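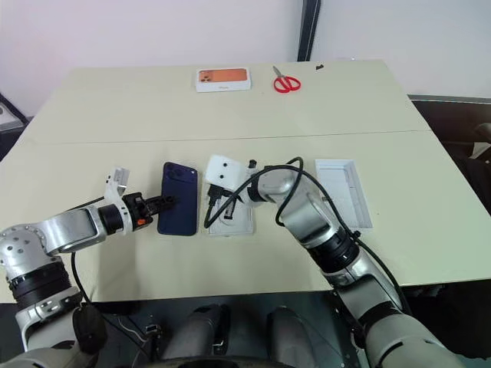 *Photo: Nalance Household Wiki, contributor upload, October. Free to reuse with credit.*

# Phone box

A **phone box** (also *handset box* or *retail carton*, and not to be confused with the red thing on a street corner) is the small rigid package a mobile phone is sold in. I've looked after this article for a couple of years now and I'll admit I'm fond of the subject, so please forgive the odd detour. I also keep 18 of them in the hall cupboard, which my family considers a problem.

## Parts

Nearly every phone box comes down to a lid and a base. The lid is a deep, straight-sided cover that slides down over the base, and on a good one the fit is so snug that it sinks slowly under its own weight (my favourite part of buying a phone, if I'm being truthful). A picture of the handset is often printed on top. The white box lying at the back of the table above has one, an orange phone with three cameras grouped in the corner.

The base is a shallow tray. What goes in it has changed a lot over time, but the usual candidates are:

- the handset, generally on top
- a charging cable, coiled and tied
- a power adapter, in boxes that still include one
- a paper wallet with the booklet and SIM pin

Adapters have become hit and miss. I've opened boxes with a cube adapter tucked in its own little well, and others where the cable sat there all alone looking a bit sad.

## Opening

Scissors are handy for any outer tape or shrink film, and I keep a red-handled pair like the ones in the photo for pretty much this purpose. Cut shallow! The grey scratch across the lid of my Adska box is from me getting excited with a kitchen knife. Plenty of newer boxes have a paper pull tab instead, and those need no blade at all.

Once the seal is off, hold the lid by its sides and let the base drop gently onto your other palm or the table. I set the lid down with its hollow side up, as it makes a decent spot for twist ties and bits of film while you sort out the rest.

## Repacking

The cable is what defeats people. Once it's out it springs into big loose loops, like the black one sprawling over the tray up top, and it'll push the lid off if you stuff it back in that way. I wind mine around three fingers, tuck the end through the middle and press it flat. The adapter goes in first, then the cable, then the phone with its screen facing a clean piece of card.

If the lid won't go all the way down, take it off and look for a connector standing on end. Squashing it only splits the corners.

## Storage and resale

Whether to keep the box at all is a matter of taste. Buyers do like one, and at the Leston swap meet I've seen people walk straight past a bare handset to get to a boxed one. Match the serial label to the phone before you sell. I once mixed up two Vaughan boxes, identical apart from the last four digits (2225 on one, 3047 on the other), and had to drive across town to trade them back.

Store them flat and dry, away from sunlight, which yellows white card. Nesting small boxes inside bigger ones saves plenty of room.

## See also

- Cable winding
- Power adapter
- Shrink film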